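My part of the project was the money, which sounded boring in February and ended up being the part I cared about most. The build people got to argue about grip force and joint limits. I got a spreadsheet, a login for the department purchasing page, and a budget of $2000 that had to cover everything besides the robot itself (the lab already had that, thank goodness!). The task we were planning for is moving a small rolling table together, one person on one side and a two-armed robot on the other.

## What we needed the money for

I started by asking everyone on the team what they wanted and writing it all down with no filter. Big mistake! The first list had spare fingers, a second table, a better camera mount, a nicer laptop stand and a rug. So I made two columns, one for things that would stop us working if they broke and one for everything else, and went through it again with the actual task in my head: one person, two grippers, one tabletop between them.

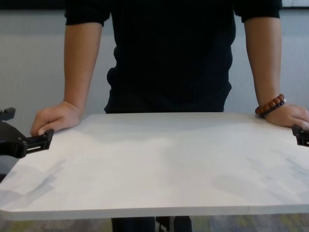 Entwistle's comment on my first draft was that I'd budgeted for the robot and forgotten the furniture, and that a table getting grabbed and pushed every afternoon should be treated as a part that wears out. Fair point. I moved the table into the first column that same night.

## Picking a table

I compared two suppliers, Kikine and Lindia. Both sell a small white pedestal table on casters, and on the web page they look pretty much the same. Kikine wanted $170 each with shipping included. Lindia was cheaper up front but charged for freight, and the freight quote changed every time I refreshed the page (I have screenshots - my spreadsheet has a whole tab for them).

The stuff I ended up checking for each one:

- how thick the edge of the top is, so the gripper fingers can close on it from the near side
- whether the casters are sold separately
- whether the column is one piece we could replace without buying a whole new table

That first one matters way more than I expected. With a person holding the far corners and the robot on the near edge, the rim is the only place the fingers have to hold on to, so a fancy beveled edge was out.

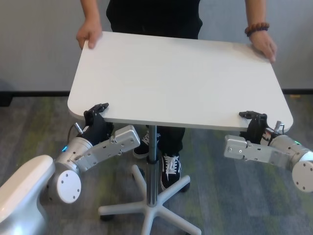

## Spare parts and the lead time problem

Price was the easy half. Lead time is what nearly wrecked the plan. Finger plates come from Urum, and their order form wouldn't give me a ship date until after checkout, which our department doesn't allow. I went back and forth by email for ages and finally got them to put a date on a written quote.

We settled on two full sets of fingers, plus a bag of screws, plus $70 for cable ties, grip tape and other little things that always run out. I'd wanted to put more into that last line and got outvoted. We'll see who was right - I'm keeping receipts.

I also planned for time on the human side, and I'd never thought of that as a budget item before. Somebody has to stand at the table for every run, so I blocked out the lab calendar next to the money and gave each run block its own row.

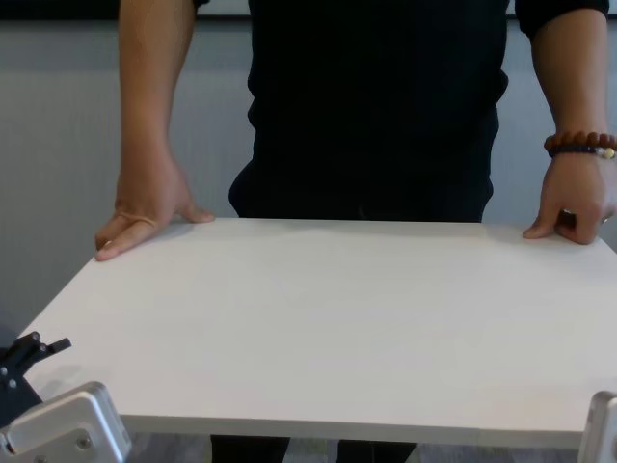
## Where the plan stands

The table and the fingers are approved. The camera mount got bumped to next semester, the laptop stand is gone, and the rug never had a chance. Whatever is left stays in one line called "repairs" and I'm not letting anyone touch it before finals, including me.

If I did this again I'd get the quotes before making the wish list. I spent so much energy ranking things by how much we wanted them, and then half the order changed once I saw shipping costs.
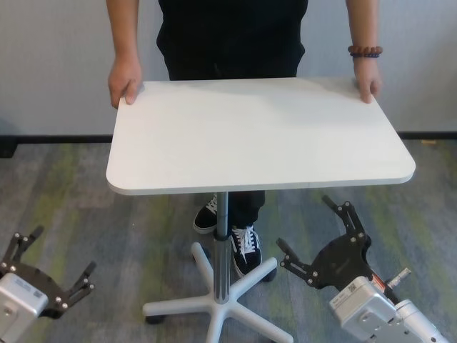

Why buy a spare table when the first one isn't broken?

Waiting on a replacement would cost us more lab time than the $170 costs us in money, and a different model would mean measuring the grip points all over again. So the second Kikine goes on the same order as the first, and I've already updated the spreadsheet.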